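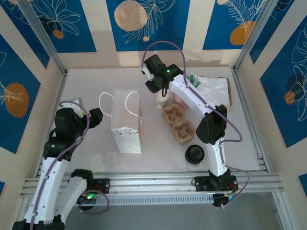

What Is a Ceasefire, and Who Makes Sure It Works?

By Terence Blackburn
19 Jun 2020

If you've ever been in the back seat with a brother or sister and heard a grown-up say "Both of you, stop it right now," you already know a little bit about ceasefires. You stop poking. They stop poking. You might both still be pretty mad, and you probably haven't agreed on who started it. But for the moment the poking is over.

A ceasefire is when two sides in a war agree to stop shooting. The word is just what it sounds like: "cease" means stop, and "fire" means firing guns or rockets or anything else. (When I was seven I thought it had to do with fire trucks. I was very disappointed.)

Is that the same as peace?

Nope! Kids ask me this one more than any other question when I visit schools, and it's a really good one. A peace agreement tries to settle the big argument. Where does the border go? Who gets to use the river? Can families who ran away come home again? Those questions can take years and years to answer, and a ceasefire doesn't usually answer any of them. It makes things quiet enough that people can sit down in a room and start talking.

Some ceasefires only last a few hours. They might be made so that trucks with food and medicine can get into a town, or so that people who are sick or hurt can get out. Those very short ones are sometimes called a truce or a pause. Others don't have any end date at all. In Korea, the two sides signed an agreement to stop fighting in 1953, and they still haven't signed a peace treaty. That was before I was born, and I have gray hair.

How do you get two enemies to agree?

Very slowly, most of the time. The leaders may not want to be in the same room, or even in the same country! So somebody else helps out. That person is called a mediator, and the job is to carry ideas back and forth and stay fair to everybody. A mediator might be from the United Nations, or from a country that isn't part of the war.

I worked as an assistant to a mediator for a while, a long time ago, and I'll tell you what I mostly did. I carried paper. We had one side on the second floor of a hotel and the other side on the fourth floor, and I went up and down the stairs with the same page over and over. Each time, somebody had crossed out a word. One whole afternoon went to arguing over whether to write "will" or "should." That sounds silly, but think about it. "You will clean your room" and "you should clean your room" are pretty different, aren't they?

By the end there were 11 versions of that page. I still have number five at home.

What goes in the agreement?

It has to be really clear, or people will start fighting over what it means. It says what time the shooting has to stop, right down to the minute, and which clock everyone is using. It says where the soldiers can be. Often there's a strip of land in between where neither army is allowed to go, and that's called a buffer zone. "Buffer" just means something soft in the middle that keeps two things from bumping – like the pillow my mom used to put between me and my sister on long drives.

It also says who to call when something goes wrong. This part matters a lot. Say a soldier hears a loud bang at night. Was it an attack? Was it an old truck? If there's a phone number to call and a person who picks up, somebody can find out before anyone shoots back.

Who checks?

Sometimes there are people called observers or monitors. They drive around, look through binoculars, talk to people who live nearby, and write down what they see. Lots of observers don't carry guns at all. They aren't there to fight anybody. They write reports, and the reports go to both sides and to other countries too, so it's harder for someone to fib about what happened.

Peacekeepers are a bit different. They're often soldiers, lent by many countries, and the ones from the United Nations wear light blue helmets or berets so that people can tell who they are from far away.

What if somebody breaks it?

It happens, and I'm not going to pretend it doesn't. When one side breaks the rules, that's called a violation. Sometimes it's on purpose and sometimes it's one scared person making a mistake. A small violation doesn't have to end the whole ceasefire. The observers look into it, the mediator gets on the phone, and the two sides might decide to keep going. Other times the fighting does start again, and then the mediators have to begin all over.

If you hear about something like this on the news and it worries you, talk to a grown-up you trust. I still talk about it with my wife when the news is bad, and I did this for a job!

Words to know

Ceasefire: an agreement to stop shooting
Truce: a pause in fighting, often a short one
Treaty: a written agreement between countries
Mediator: a person who helps two sides talk
Buffer zone: land in between that armies stay out of
Violation: breaking the rules of an agreement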